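Long stays at Plukier guesthouse - desk and wifi?

dernard27
Posted 21 May 2019
Booking 27 nights at the Plukier guesthouse in September to finish a translation. The listing says "study room, shared." Does that mean assigned desks or first come? Also need wired internet if they have it.

mateos_k
First come. Two ethernet ports, both on the window side. The monthly rate was 910 when I stayed, breakfast included, linen change weekly.

Skekley
Disagree on the ports. One was dead on my visit and the front desk knew it. Wifi held up fine for email, poor for calls after 9 pm. Bring a long cable.

mateos_k
Both worked for me. Different month, maybe.

dernard27
Is the deposit refundable? The form says 95 per stay.

Skekley
Refunded at checkout, cash only. Ask for the receipt when you pay it - they won't refund without one. Kitchen use is separate, and you sign up on the sheet by the stairs.

mateos_k
Kitchen was included for me on the monthly rate. Check your confirmation email.
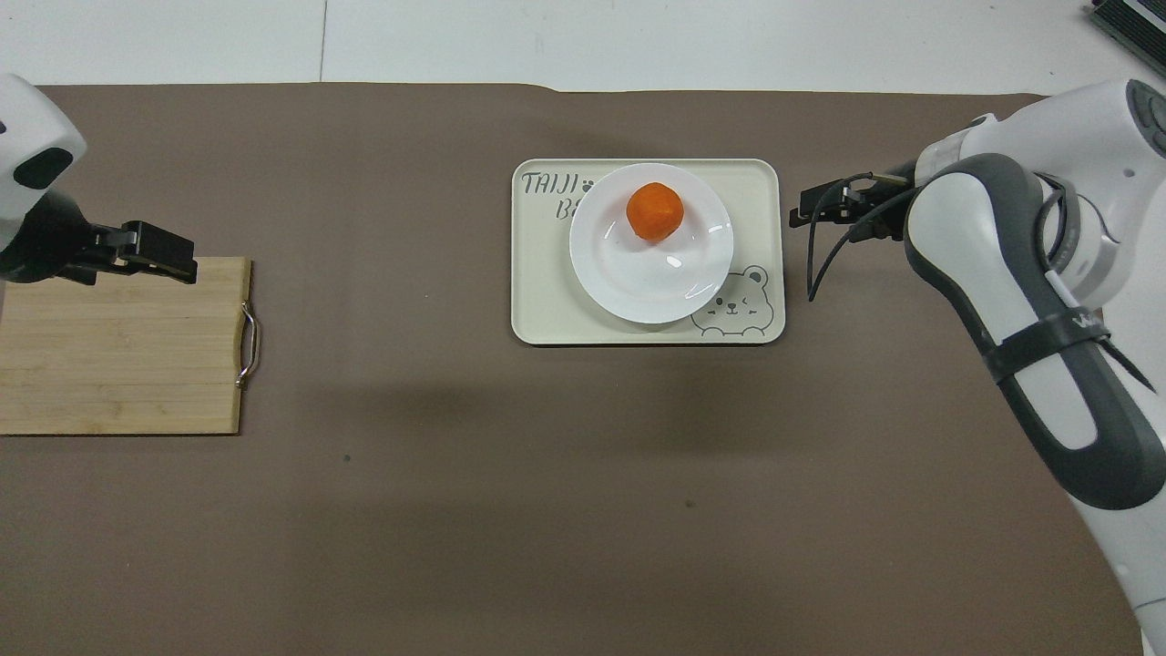 Bamboo cutting board on a brown mat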